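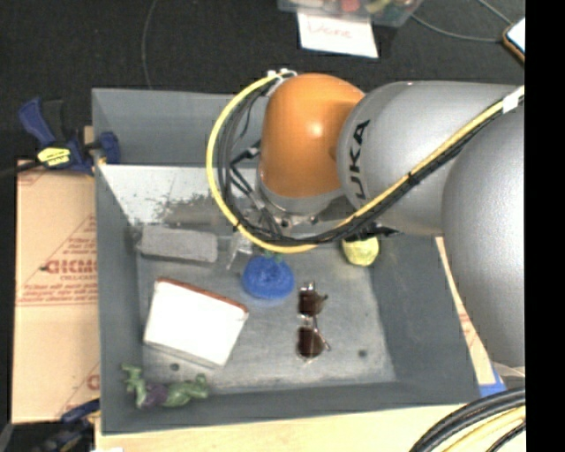
Reading time: 4 minutes

Stock record accuracy in a small parts store

1. Background

The Porberg site of Quinlan holds spare parts and consumables for its own maintenance department. The store is a single room with open shelving, drawer cabinets and floor bins. Stock is recorded in Prirko, a stock control package which the firm has used since it moved from paper cards. At the start of the project the record held 2323 lines, each line being one part number in one location.

Fitters had complained that parts shown as available could not be found. The purchasing office had a different complaint: parts were being ordered that were later discovered on a shelf. Both point to the same fault, a difference between the record and the physical stock. The aim of the project was to measure the difference, identify the main causes and suggest changes that could be made without new software.

2. Method

Two samples were drawn. In the first, 100 lines were selected at random from the record and the stock was then looked for in the store (record to shelf). In the second, 100 locations were selected at random from the floor plan, and whatever was found in them was compared with the record (shelf to record). The two samples show different faults. The first finds stock that is recorded but missing. The second finds stock that is present but unrecorded or recorded elsewhere.

A line was marked correct only if the part number, the location and the quantity all agreed. For fixings and other items bought by the box, a tolerance of one unopened box was allowed and part-used boxes were ignored. No tolerance was allowed on bearings, seals, motors or electrical parts.

Counting was done in November, in the early morning before the issue hatch opened. Any line with an issue or receipt still waiting to be entered was set aside and counted again after entry.

3. Results

The record-to-shelf sample contained 20 incorrect lines. Wrong quantities made up most of these. In four cases no stock was found at the stated location, and in three of the four it was later found in a neighbouring bay.

The shelf-to-record sample was harder to score. Several locations held more than one part number although the record allowed only one. Where this happened the location was marked incorrect even if the quantity of the recorded part was right. Unrecorded items were mostly parts returned from unfinished jobs, left in the nearest bin with space in it. Few of these carried a label. A total is not given for this sample because the marking rule was changed after the first bay had been checked and that bay could not be counted again in the time available.

Errors were not spread evenly. Drawer cabinets were nearly always correct. Open shelving was worse, and the floor bins were the worst of all. The value of an item had little visible connection with its accuracy, apart from motors, which are kept in a locked cage and showed no errors.

4. Causes

4.1 Returns. The written procedure covers receipts and issues but says nothing about returns. A fitter with two unused seals has no form to fill in. The storekeeper on the day shift enters returns as a negative issue, which corrects the quantity but loses the job number. On the night shift returns are left on the counter.

4.2 Units of issue. Cable ties, washers and split pins are bought in boxes, stored in boxes and issued loose. Prirko holds one unit for each part number. Some fixings had been set up as boxes and others as single pieces, with no rule to say which. One line of washers showed a negative balance.

4.3 Location labels. Labels on the floor bins face upwards and are quickly covered or scuffed. Two bins had exchanged places at some earlier date and the record still described the old arrangement.

5. Comparison with Wustesar

The Wustesar site uses the same package and a similar procedure. A visit was made but no sample was counted, so the comparison is of working methods only. Returns there go into a marked tray and are entered at the end of each shift by whoever is on the hatch. Fixings are treated as free issue and do not appear in the record at all. They are topped up by eye.

6. Recommendations

- Add a returns section to the procedure, with a tray and a short form that includes the job number.
- Take low-value fixings out of the record and restock them by a two-bin method.
- Move location labels to the front face of floor bins and fix the bins in numbered positions.
- Replace the annual full count with a short weekly count, starting with the floor bins.

The two-bin method needs extra shelf space in the first bay. This was measured and is available if the obsolete gaskets are cleared.

7. Limits of the work

The samples were taken over a short period and do not show seasonal effects such as the summer shutdown, when issues are heavier. The storekeepers knew that counts were taking place, and some bays may have been tidied beforehand. The cost of incorrect records was not calculated, as purchase orders are not linked to the jobs that caused them. A repeat count after the returns tray has been in use should apply the final marking rule from the first bay onwards.

Contact the department office | © Student project reports, all rights reserved | Back to top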